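How to Get a Stuck Trim Panel Off Without Breaking It

Plastic trim is held on by clips, and clips are designed by people who will never meet you. Still, most panels come off in one piece if you go slowly and own the right lever.

What you need

A nylon pry tool, a trim clip puller, a small flat screwdriver, masking tape, and a cup for the screws. The cup should have no coffee in it. I speak from experience.

Step 1. Find the screws first

Manufacturers like to hide one under a cap, a sticker or a rubber mat. If a corner refuses to budge, you have missed a screw. Pulling harder will prove the point at a cost.

Step 2. Warm the plastic

Cold trim snaps. Leave the car in the sun for an afternoon, or run a hair dryer over the edge for 3 minutes. A heat gun set to 300 will also remove the panel, in the sense that there will no longer be a panel.

Step 3. Work along the edge

Tape the paint next to the seam. Slide the nylon tool in beside a clip, as close as you can get, and twist. When it pops, move to the next one. Prying from the middle bends the whole piece and leaves a white stress mark that you will notice forever.

Step 4. Check the back

Clips that stayed behind in the body need to come out with the puller and go back on the panel before you refit it. Replace any with a missing leg. 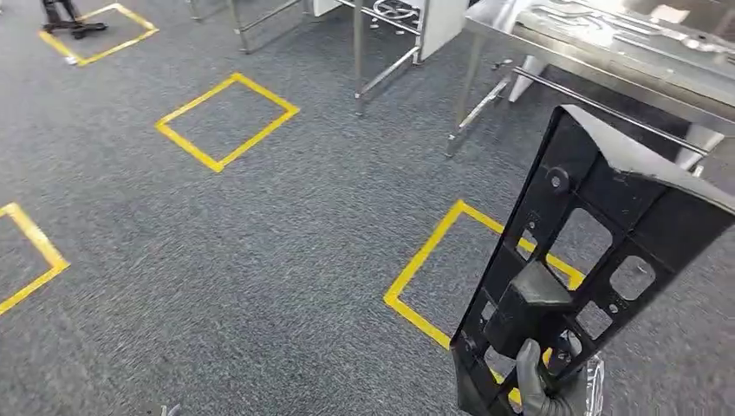 Can I glue a broken clip mount back on?

Plastic epoxy will hold one if you scuff both faces with sandpaper and leave it clamped overnight. Superglue lasts until the first pothole.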